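Trarnorden Technical School Opens Its Robot Course to Evening Students

Zadeck, 3rd November. Trarnorden Technical School announces that its course in practical robotics, until now offered only to full-time students, is open from this November also to people who work during the day. The course takes place in the automation workshop of the school in Zadeck. It ends with a student project, which every group must show in front of the other groups.

The evening course has the same content as the day course. The students learn to move a robot arm by hand and by program, to set a safe speed, to teach positions and to correct them when the part is not where the program expects it. No earlier knowledge of programming is asked. Students should be able to use a computer and to read a simple technical drawing, and they should be at least 16 years old.

The school has chosen a small task for the project and not a big one. Each group receives a block and a cube with a square opening in the top, and must write a program which picks up the block and puts it into the opening. For a person this is done in a moment. For a beginner with a robot it can fill several evenings, because a small error in the angle of the block is enough to make it stop on the border of the opening. 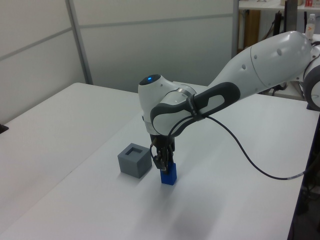 The groups begin with a fixed starting position for both parts. When the program works from this position, the teacher moves the cube a little, and the students have to find out what they must change. In the last part of the project the groups exchange their programs. Each group must run the program of another group with only the written notes to help them. The teachers of the day course report that this exchange has improved the notes very much, and that students now begin to write them in the first week and not in the last night.

A total of 267 students have finished the day course since it was started. Many of them came from the machine building classes, but there were also students of woodworking, food technology and office work. The school was often asked by their parents and by local companies if a course for adults was possible. A second teacher for the workshop has now made it possible.

The evening course is supported by two companies from the region. Drevico, a maker of furniture parts, pays for the teaching materials and invites the groups to visit its production hall in Zadeck. Chevalier, a packaging company, gives a prize of 500 euros for the best project. The prize goes to the whole group. It will be decided by the teachers together with one engineer from each company, and they will look at the program, the notes and how well the students can explain their work. The speed of the robot gives no points.

Students work in groups of three. Persons who register alone will be put in a group by the school, and friends or colleagues who wish to work together can write this on the registration form. Each group has its fixed time at the robot, and during the other hours it prepares its program at the computers in the next room. A teacher is present in the workshop at all times. Long hair must be tied back, and scarves and loose jewelry must be left in the lockers at the entrance.

At the end of the course the students receive a certificate of the school. It can be counted as the practical part of the longer program in automation, if the student decides to continue within 2 years.

Registration is possible at the school office or with the form on the website of the school. Places are given in the order in which the forms arrive. Students who do not receive a place are put on a waiting list and will be informed first when the next course is planned. Employers can register several workers with one form.

Visitors who want to see the workshop before they decide are welcome during the lessons of the day course. We ask them to contact the office before they come, so that a teacher has time to answer their questions.

About Trarnorden Technical School

Trarnorden Technical School offers vocational education in machine building, woodworking, food technology, office work and automation. The school is located in Zadeck and has both full-time and evening students.

Contact for the press: School office, Trarnorden Technical School, Zadeck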